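Rodesville Shared Facilities Forum
Board: Furniture, Fittings and Storage
Topic: Door alignment and shelf use, low cabinets in carpeted rooms

E_Zupan
Posted 9:14
Members are invited to comment on the draft guidance for the low two-door cabinets now in use on the second floor. The cabinets have pale wood-grain panels and stand on the striped gray carpet. Two matters have been raised by room users since September. The first is that doors do not always meet evenly when closed. The second is that the shelves are used inconsistently, and boxes are placed wherever there happens to be space.

The draft proposes that each cabinet be opened fully and inspected once per term, that hinges be tightened at that time, and that lidded boxes be kept on the interior shelf with their labels where they can be read from above.
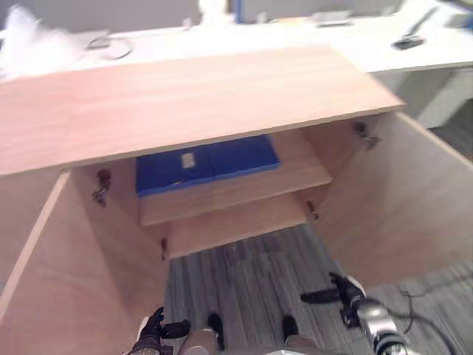 The draft further proposes that the lower shelf be reserved for heavier material, such as bound paper and spare cable. Comments on the wording are welcome, particularly from those who manage rooms of their own.
Edin Zupan, Facilities Coordination

t.omerovic
Posted 9:52
Thank you for circulating this. I support the inspection but have a reservation about the labels. A small label on the lid serves a person standing over an open cabinet. It does not serve a person kneeling to reach the lower shelf, and it is of no use once a second box is stacked on the first. In my section the label goes on the short end of the box, and I would ask that the guidance permit this.

I also wish to note that the usable depth of the Plorniva units in our section is 336 mm. Several of the boxes ordered last year are deeper than that, and the doors were being pushed shut against them. I believe this accounts for at least part of the alignment problem.

D_Montoya
Posted 10:31
I must respectfully disagree with the previous post on the matter of labels. Our inventory has 3000 entries, and a label on the lid is where staff have been trained to look. Stacking is already prohibited under the current rules. If the rule were observed, the difficulty would not arise.

On depth, I agree entirely. An overfilled shelf puts strain on the doors every time they are closed.

t.omerovic
Posted 10:47
The rule on stacking is not observed in any room I have visited, including, with respect, Room 6. I would prefer guidance that works in the rooms as they are used. Two labels per box would satisfy both of us.

D_Montoya
Posted 11:05
Two labels would be acceptable, provided that they carry the same number. Room 6 will be corrected.

arben.d
Posted 11:20
A point about the floor. Carpet compresses under a loaded cabinet, and not always evenly. One corner goes down a little, the cabinet twists, and the doors go out of line although the hinges are perfectly sound. Before any screw is turned, the inspector should place a level on the top panel – first along the front edge, then from front to back. In the Grirkar annex we spent a full morning adjusting hinges and then had to undo the work after leveling the cabinets.

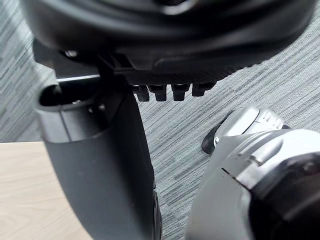 Should the shelves be emptied before the hinges are adjusted?

Emptying them is preferable, as the load can pull the cabinet slightly out of square and hide the true position of the doors. The contents may be returned once both doors close evenly, and the gap should then be checked again under load.

B_Dimitriou
Posted 13:38
I concur on leveling, but I would caution against emptying every cabinet each term. We maintain them on two floors and do not have the hours. A visual check with the doors open should be sufficient in most cases, with full emptying only where a fault has been reported.

May I also ask that the guidance state the tool to be used? Powered drivers have stripped hinge screws in the Aitken wing. A hand screwdriver should be specified.

E_Zupan
Posted 14:26
The comments above have been noted. The revised draft will require a level check first, a hand screwdriver for all hinge work, and matching labels on the lid and the short end of each box. Emptying will be required only where a fault has been reported. The maximum box depth will be added as soon as I have confirmed it for each type of cabinet.

arben.d
Posted 14:41
For your records, the form for reporting a door fault is 708. The old form is still in some of the binders and should be removed.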